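Bin-picking by subscription comes to small shops, with a long list of conditions

20 October 2021

Stostden, the automation reseller, has started taking orders for a bin-picking service aimed at small warehouses and repair shops. The pitch is simple enough. You supply the robot arm and the bin, Stostden supplies the software, the setup and a monthly bill, and the arm learns to pull mixed items out of a container without anyone writing a program for each one.

It is a nice pitch. It has also been made by a good many other companies over the past few years, and most of their customers are still picking by hand.

The service is called Hondomia. It was first shown to a handful of buyers in August and is now open to anyone willing to sign for 2 years. That is the shortest term on offer. There is no monthly option and no trial period, though Stostden says it will run a test on a customer's own items at its shop before the contract is signed. The test costs extra, and the fee is not credited back if the customer goes ahead.

Stostden's sales sheet says the system can handle "200 everyday objects" on the day it is installed. Ask for the list and you get something less impressive than the number suggests. Sizes and colors are counted separately, so one style of plastic cup can fill several lines. There are toys, kitchen tools, bottles and a lot of small boxes. There is very little in the way of bags, loose fabric or anything that changes shape when it is squeezed, and those are the things that tend to give picking systems trouble in a real stockroom.

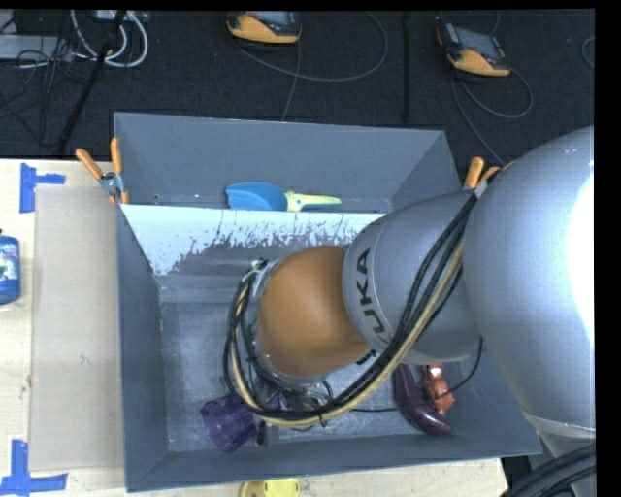 Then there is the question of what a successful pick means. The sheet promises a hit rate of 100 percent "with retry." The two words at the end are doing most of the work. With retry means the arm may go back for the same item as many times as it needs to, and the sheet gives no limit on attempts and no time per pick. A system that gets the item on the ninth go scores the same as one that gets it on the first. A shop owner trying to work out how many orders can go out before the afternoon truck will find nothing here to help.

We asked Stostden for a figure on first attempts. The company said it varies by customer and that it does not publish one. We asked for an average time per pick and got much the same answer.

Some of the offer holds up better. Hondomia does not tie buyers to one make of arm, and a shop that already owns a mid-size or large industrial robot can keep it. That matters, because the arm is usually the most expensive part of the job and secondhand ones are fairly easy to find. The software also runs on a computer at the customer's site, so a dropped internet connection should not stop the line. Updates are included for the length of the contract.

The rest of the bill is harder to pin down. The gripper is not part of the package. Neither are the mounts, the cable runs or the safety fencing, and a large arm working anywhere near staff needs a proper risk assessment before it is switched on. Stostden will quote for all of this separately. It would not give us a typical total, saying each site is different. That is true, but it is also what every installer says, and most of them can still come up with a range when pushed.

Cable routing deserves a closer look than the sheet gives it. An arm that reaches down into a bin has to twist its wrist through a lot of awkward positions, and whatever is strapped along the outside has to follow. Power and signal lines that look fine during a short demonstration may not look so fine after months of full shifts. The contract treats damaged cables as wear, so the customer pays for the parts and for the visit. Anyone signing up should ask who decides the routing, and get the answer in writing.

The same goes for the bin. Stostden's terms say the container must be "fixed and unchanged" from the day of setup. Move it, swap it for a deeper one or bolt the table down somewhere else, and the system may need to be set up again. There are 2 free setup visits in the contract. After that they are charged by the day, plus travel. In a warehouse that shifts its benches around every holiday season, those free visits could be gone before the first year is out.

Stostden is not alone in this corner of the market. Kneževič, which sells a similar package, charges more up front but sells the software outright, so there is no monthly fee to keep the arm running. Jitcombe rents the whole cell, arm and fencing included, and takes it away at the end. Neither is cheap. Both, however, put a time per pick in their paperwork, and Jitcombe knocks money off the rent if its equipment falls short of it. Stostden offers no refund tied to performance. Its guarantee covers the software failing to start, and little else.

What happens at the end of the contract is also worth reading twice. Pictures and pick records collected at the customer's site belong to Stostden, which may use them to improve the service for other buyers. The customer can ask for a copy, but it comes in a format that only Hondomia reads. Leave, and the arm goes back to knowing nothing about your stock -- even the items your own staff spent weeks showing it.

Stostden says it will look at shorter terms next year and is "open to feedback" on the records clause. It would not say how many customers have signed so far, or whether any of the August group are among them.

For a shop with an idle arm, a steady range of hard-sided items and no great hurry, Hondomia may be worth the price of the paid test. Bring your own stock to it, including the awkward pieces, and time the picks yourself. If Stostden will not allow a stopwatch in the room, keep the deposit in your pocket.

Orders are open now. Stostden says the wait for installation depends on location.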